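Chapter 7
Starches as Thickeners

Last updated: April
14 shares | 3 comments

A sauce thickened with starch is a suspension of swollen granules in water. The granules are present in the flour or powdered starch before cooking begins, but in cold water they absorb little liquid and settle to the bottom of the bowl. Heat changes their structure. As the temperature rises, the bonds holding the granule together weaken, water enters, and the granule expands to many times its original volume. This process is called gelatinization.

Gelatinization takes place over a range of temperatures. Potato starch begins to swell earlier than cornstarch, and wheat starch falls between the two in most recipes. A cook who judges a sauce before the end of the range will usually add too much thickener – a fault that shows up only when the dish reaches the table and has set.

Three terms are used throughout this chapter. Viscosity is resistance to flow. Gel strength is the firmness of the cooled product. Syneresis is the release of water from a gel during storage, seen as a thin layer of liquid on top of a pudding or pie filling.
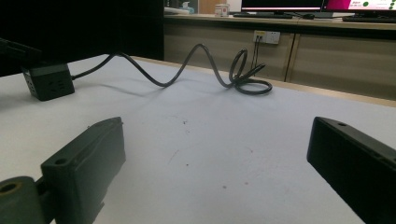 The ratio of starch to liquid sets the upper limit of viscosity. The standard white sauce in this book uses 30 grams of flour to 540 milliliters of milk and gives a medium body suited to baked pasta. Replacing the flour with an equal weight of cornstarch gives a much stiffer result. Flour contains protein as well as starch, and the protein contributes little to thickening.

Acid and sugar both interfere. Acid breaks starch chains into shorter pieces, so lemon juice is stirred in after the filling has thickened. Sugar competes for water and delays swelling. A filling with 220 grams of sugar therefore needs a longer cooking time than an unsweetened sauce of the same volume.

Rezaei's method, named for Jamshid Rezaei of the Manevville cooking school, divides the sugar. Half is cooked with the starch and the rest is added off the heat. Section 7.4 gives the procedure in full, with the Qureshi variation for rice flour.

Stirring must be steady until the mixture boils and gentle afterward. Swollen granules are fragile – hard whisking at this stage ruptures them and the sauce thins.

7.1 Sources of Starch

Cooking starches are taken from grains or from roots and tubers. Grain starches give opaque sauces that set firmly on cooling. Root and tuber starches give clearer sauces with a softer set.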